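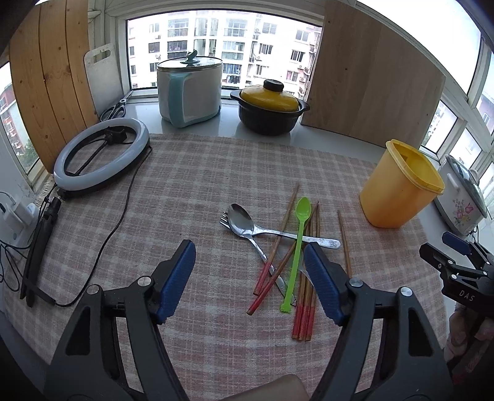

Okay, house rules for recording table tasks with hand-held grippers, because we finally wrote ours down and I am way more excited about it than a person should be about a rules page. Thread!

Background: I help run data collection for a small project called Wesden. People do kitchen and dining jobs at home with grippers, and we turn the recordings into training episodes. Sorting utensils, setting a place, clearing up, that kind of thing.

We crossed 1,000 episodes in June and then went back and reviewed all of them. We kept 900. The ones we dropped taught us most of what's in this thread.

Rule one is about the start of an episode. Both grippers open, held still, fingers in view, for 2 full seconds. It feels like forever when you're standing there! Do it anyway. Every clip that starts mid-reach is a clip somebody has to trim by hand.

Rule two: the layout is real or it's nothing. If the task says "messy utensils," let them land how they land. Spoon under chopsticks, fork under spoon, handles crossing every which way. Don't tidy it into a nice fan first. We had people quietly making the pile easier and I totally get why, but the overlap is the interesting part.

(My favorite small problem in this whole business is a long metal handle trapped under a bundle of chopsticks. You can pull it out and drag the chopsticks along, or you can move the chopsticks first. Both are fine. Pick one and commit.)

Rule three: name objects the way you'd say them to a guest. "The green spoon." "The chopsticks with the red tips." Our old labels were things like utensil_b and two annotators at Danko, who do our labeling, would swap them constantly. Plain words cut the arguments way down.

And if chopsticks are meant to move as a pair, write "pair." If it's a bundle, write "bundle." If you're only moving one, say one. Sounds fussy, saves a week.

Rule four, pads. Wipe the finger pads before every session with a barely damp cloth, then dry them. Textured pads pick up crumbs and oil like you would not believe. Also put a finger on each screw and pivot bolt while you're there. If anything wiggles, tighten it before you record, and run the open-close check again after.

Rule five, the tablecloth. Patterned cloth is allowed! Checks are great! I want more checks! What we do ask is that it lies flat where you're working, and if it bunches up during a task, you finish the task and smooth it before the next one. No smoothing in the middle of an episode.

Rule six, light. Daylight from a window is lovely and it moves. Write down whether the blinds were open and whether you had a lamp or ring light on. You don't have to keep it constant all day, you have to keep it constant inside one episode.

Cables go along with that one. Any cord on the table gets routed away from where your hands travel, and adapters stay back by the wall. A snagged cord is how you end up with a lamp in your lap.

Rule seven is the one I'd put on a T-shirt: leave the house alone. Cutting boards, pots, the rice cooker, whatever lives on the counter, it stays. We don't want a showroom. The exceptions are anything sharp, which goes out of reach of the task, and anything private. Mail, pill bottles, family pictures, screens with messages on them. Those get put away before you hit record.

Rule eight: drops happen, keep rolling. If you drop a fork, pick it up with the gripper if you safely can and carry on. We mark it as a recovery and those are gold. If it goes on the floor, stop, and log it as a stop. Please don't reach in with your bare hand and hope we won't notice, we do notice :)

3 stops in a row on the same task means take a break. Get some water, shake out your wrists. Holding these things is more work than it looks, and tired recordings all look alike.

Rule nine, anyone sharing the home has to say yes before a session. Not just the person recording. Voices count too, so if someone's on the phone in the next room, wait or mute.

Things we're still arguing about: whether to require a fixed order (left hand first?) and how much clutter counts as clutter. The Deltodis folks we swap notes with use a little clutter score. I like the idea, but I'm terrible at giving the same table the same number twice – so we're trying it on a few homes first.

The full page goes into our Drasus handbook once the wording on rule eight is settled. If you collect this kind of data and your rules are different, please reply with them, I will read every single one.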